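Kaiwen Kang
7 September 2020

1/ ok the kitchen costs thread, as promised. typing this on the bus so bear with me

2/ where we are: tall dark grey fridge on the left, counter next to it. Going with the bar handles 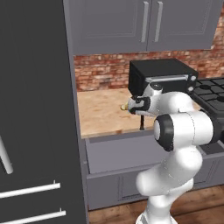 3/ money. Quote from Okix was 3651 all in. Quote from Stinia was 2644 but no fitting, no plumbing, and you take the old units to the tip yourself

4/ went with Stinia. Fitter found seperately through my cousin. Cash on the day, lovely bloke, hates our walls

5/ extra we didn't plan for: 303 for moving one socket. ONE. Apparently it was too near the sink. Get the electrics looked at before you order anything!!

6/ delivery slot was "between 7 and 7". Took a day off work for it. They rang at teatime from the wrong street

7/ worktop samples: ask for big ones. The little squares all look the same under a shop light, then you get them home and one's pink

8/ people asking re paint. Still undecided. Mum says cream, I say no to cream, we've been having this chat since March

9/ living without a sink = washing up in the bath. Buy a second bowl. Knees will hurt

10/ tiles next, probly Nomska if they ever answer the phone. If anyone's used them for grout as well let me know, my stop now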